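Jun 8, 2020

Long one tonight, because I'm too pleased with the day to sleep and the tea has gone cold twice already.

I got in before Cremilda for once and had the arm warmed up and the first tray laid by the time she'd locked her bike. We are on what she calls the garden set now. After all those weeks of cups and pegs and folded flannels I can't tell you how nice it is to have things with handles and blades and silly shapes. The kitchen set was fine, it taught us how to do the job, but I was dreaming about cups by the end of it.

I want to write down how we're doing it, as I know from the kitchen set that I'll forget and then argue with her about it in October.

One of us holds the leader arm and the other watches the wrist picture on the screen. The leader is the light one with no motors to speak of, and whatever you do with it the real arm copies, a hair behind. You start from the rest position. You go in, open the fingers, come down over the handle, close, lift, carry, put down, go back to rest. Pedal down at the start, pedal up at the end. One go like that is one example. If you sneeze or bump the table you press the left pedal twice and it's thrown away, and there's no shame in that, though I still feel a bit of shame every time.

When I came to this job I thought the learning part would be the clever bit and the collecting would be the dull bit. I've gone completely the other way! The learning part is Clallow sitting in the next room with its fan going, and I can't see anything happening in there at all. The collecting is where you find out what picking up a trowel is. I have been picking up trowels since I was small and I had never noticed that I turn my wrist before I get there. I turn it on the way. The arm, if you let it, goes all the way down and then turns, like someone reading instructions. So now I make myself turn early on the leader, every time, and by late morning I was doing it without thinking and the examples looked lovely. Smooth all the way in.

Cremilda has a different style from mine and we had a good long talk about it over lunch. She comes in slow and stops just above the handle, a proper stop, then closes. I swoop. She says my swoops will teach it to be careless and I say her stops will teach it to dither. What we agreed is that we want both, in fair shares, and that we should write our initials against every example so that if Clallow turns out a ditherer we know whose fault it is. She's going to swoop a few tomorrow and I'm going to stop a few. I tried one this afternoon and it is much harder than it looks, you hang there over the thing and your hand wants to get on with it.

The tray gets relaid after every example. That's the slow part and I've stopped minding it. Early on I was putting things back more or less where they'd been, and when we tried out the first trained version at Rocha it could only pick up the brush if the brush was in the one place I always put it. Move it a hand's width and the arm went confidently down onto bare table and closed on nothing, and lifted the nothing, and carried it across. We laughed until we had to sit down. But it was a good lesson and I've been a proper mess-maker since. I tip things in. I cross them over each other. I leave the wrapping in. Skoso wants tools picked out of clutter, and clutter is what it's getting.

Overlaps are the best ones to do, I think. Two handles close together and you only want one of them. The arm has to get its fingers either side of the right handle without catching its neighbour, and there's a moment, just before closing, when it could go wrong in any number of ways, and that moment is where all the useful stuff is. I said to Cremilda that if we could we'd collect nothing but that moment. She said then it would never learn how to get there. Fair. 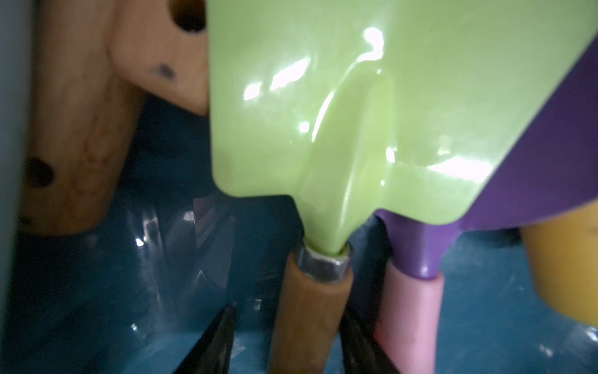 I've also been going round and round on where to take hold. On a trowel I like to grip high on the handle, close up under the metal, as the blade is what wants to swing and you're nearer to it there. Cremilda grips in the middle like a sensible person. High is fussier to line up but the lift comes out steadier, at least it does with me on the leader. We tried it both ways for a good part of the afternoon and I'm sticking to high for the wide blades. For the thin ones I don't think it matters a bit. I've put a line in the notebook so that whoever labels these can see it was on purpose.

Shiny things are going to be interesting. Glossy plastic throws the lamps straight back at the wrist view and the bright patches slide about as the arm comes in. Clear wrapping does it too, little glints all over. My first thought was to move the lamps, and I had one half unclamped before Cremilda asked if the people at Sandton would be moving their lamps for us. So the lamps stay where they are, and on every tenth example we nudge one of them a little, so it sees the shine come from somewhere else. I love that sort of thing. It costs us hardly any time and I'd bet my lunch it makes a difference.

The tally at the end of the day was 337 kept for the garden set so far, 55 of them from today, which is our best day by a long way. I wrote it big on the whiteboard. I threw away two for bumping the table and one where I forgot the pedal altogether and did the whole beautiful lift for no one. That last one hurt. It was the best swoop I've ever done.

I did have one low hour. Straight after lunch my hand got tired on the leader and I could see it in the examples, a sort of wobble on the way down, and I kept on for a while anyway as I wanted the number. Cremilda played a few back to me without saying anything and I could see she was right. We took them out. If it copies us then it'll copy us tired as well, and I don't want a robot with my after-lunch hands. So the new rule is swap over at every tray change, no being brave about it.

Then just before we packed up she let Clallow have a go with last week's training, only for fun, on a single trowel with nothing near it. And it turned its wrist on the way in! On the way in, before it got down there, like I do. I made a noise. It closed a bit low on the handle and the lift was crooked and it dropped the thing a bit early, so nothing you'd show anyone, and one go tells you very little, and Cremilda said both of those things in a very level voice. But she was grinning. I watched it back three times and I could swear I recognised myself.

Tomorrow: crossed handles again, the other way over. Her stops, my swoops, and then swapped. Ask Skoso whether they want the tools put down flat or stood up in the rack, as we've been doing flat and I have a nasty feeling about it. New batteries for the pedal box. Bring a cushion for that stool.

My wrist is aching a bit as I write this and I've got a grin on like an idiot. Bed.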